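Olville Food Letter

Does a mail-order pudding need a story?

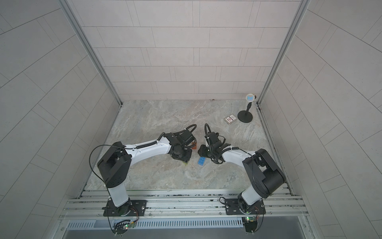
Page last changed: September, 4.40 pm

Print this item | E-mail this item to a friend

A leaflet came through my door last month from a firm called Skimemum, who will post you a steamed pudding in a box. I get a fair few of these. The leaflet had four sides and I had read three of them before I found out what was in the pudding. What I got first was a grandmother, then a hillside, then a copper pan, then a paragraph about patience. The suet was on the back page next to the returns address.

I have been writing this letter long enough to know that readers like to be told when something is good, and I will come to that. But I want to grumble about the leaflet first, and about a good many others like it.

Take "hand-finished". I rang Skimemum and asked what the hand did. The young man who answered was very pleasant and went off to find out. When he came back he told me the lid was tied on with string by a person. So the hand finishes the string. The pudding itself is mixed in a large bowl by a large paddle, as you would expect of anybody selling puddings all over the country, and I have no quarrel with that at all. A paddle is a good way to mix suet and flour. I would only like the leaflet to say so, or to say nothing.

Then there is "small batch". Small compared with what? I asked that too. The answer was that a batch is as many puddings as the steamer holds, and that they are thinking of getting a bigger steamer. Presumably the batch will still be small afterwards.

"Farmhouse" I have given up on. There may be a farmhouse somewhere in the history of the firm. The puddings are made on a trading estate on the Heywood side of town, with a car park and a tyre place opposite. I went and looked.

All right, the puddings. I bought two with my own money, a ginger and a treacle, and paid the postage as well, which added a good deal more than I liked. They came in the time promised. The box was sturdy and there was too much paper in it. Each pudding said it would serve six. I would call it four, or six if you have already had a big dinner and are being polite.

The ginger was good. I say this a little grudgingly after all the above, but it was. It had proper lumps of stem ginger in it, well spread out, and the sponge was dark and damp without being greasy. It had a bit of heat at the back of the throat, where most bought ginger puddings have only sugar. I steamed it on the hob for the full time on the label, then had a second helping cold the next day with the top of the milk, and I think I preferred it cold.

The treacle was not so good. Most of the treacle had sunk to one end and set like toffee, and the rest of the pudding was plain sponge with a rumour of syrup. I followed the instructions to the letter. Skimemum say treacle "moves naturally" in the post, and that I should have stood the basin upright for a day before steaming. The label doesn't mention it. If a pudding needs a day's rest to put itself right, I want that printed in large letters, in the space where the hillside was.

I also tried the microwave method on a slice of the treacle. Don't.

Kheri Muriithi, who used to run the cake counter at Urkance before it became a phone shop, came round to help me eat all this and took the other side of the argument. Kheri's view is that customers want the grandmother. At Urkance they once sold the same lemon loaf under two cards, one saying "Lemon loaf" and the other saying "Great Aunt's lemon loaf", and the aunt sold out by dinner time while the plain one was still there at closing. I asked whether there had been an aunt. Kheri said there must have been, somebody always has one.

I can believe the tale of the two cards and still think less of the practice. People paid for the aunt and took home a lemon loaf. It was a decent lemon loaf, I remember it, but it would have been just as decent for the people who walked past it.

Kheri's other point was fairer. A small firm cannot compete with the supermarkets on price, so it has to give you some reason to bother, and most of the true reasons are dull. "We buy better butter" doesn't make much of a leaflet. I think it would make an excellent leaflet. I would buy from the people who sent it, provided they told me which butter, and how much of it went in.

So these are the things I would ask of anybody who wants to sell puddings, cakes or pies to readers of this letter through the post.

Put the ingredients where I can find them without my glasses. Give the weight on the front. If it serves four, say four. Tell me what the postage is before I have typed in my address, my telephone number and my date of birth (why do they want my date of birth? For a pudding?). Tell me how long it keeps once it is opened, which almost none of them do, and whether it freezes. If it was frozen before it got to me, I would like to know that as well. A pudding that has been frozen can be perfectly nice, but I don't want to find out by freezing it a second time.

And if there really is a grandmother, let us have her recipe. It needn't be the whole thing. Even the oven temperature would do.

I put most of this in a letter to Skimemum and had a reply by return, thanking me for my passion. They enclosed a voucher, which I have sent back, as I do with all of them. They also said that 89 per cent of their customers would recommend them to a friend. I wrote again asking how many customers had been asked. That was three weeks ago and I am still waiting, though to be fair the post here has been poor.

Would I buy again? The ginger, yes, in the cold months, if they did something about the postage or let you order a pair of the same sort at one charge. At present two puddings means two boxes and two lots of postage, even when they go to the same house, in the same van. The treacle, no. There is a plum one that I haven't tried, and the leaflet says it is "kissed with brandy". I have asked how many spoonfuls are in a kiss.

A few of you have written about my piece on custard powder, mostly to disagree. I have read all of the letters and I haven't changed my mind, but the reader in Heywood who makes hers with half evaporated milk has given me something to try, and I will report back when I have got through the tin. Please keep sending in your leaflets too, the sillier the better. I would especially like to see any that use the word "journey" of a flan.

Print this item | E-mail this item to a friend

Filed under: Puddings and Bakes, By Post, Grumbles

More from the Letter
Custard powder: I still say the tin is fine
What "butter recipe" means on a shortbread box
Scones by courier, and the state they came in
Readers' letters: the great jam lid question
Is a cheese hamper worth it once you take out the straw?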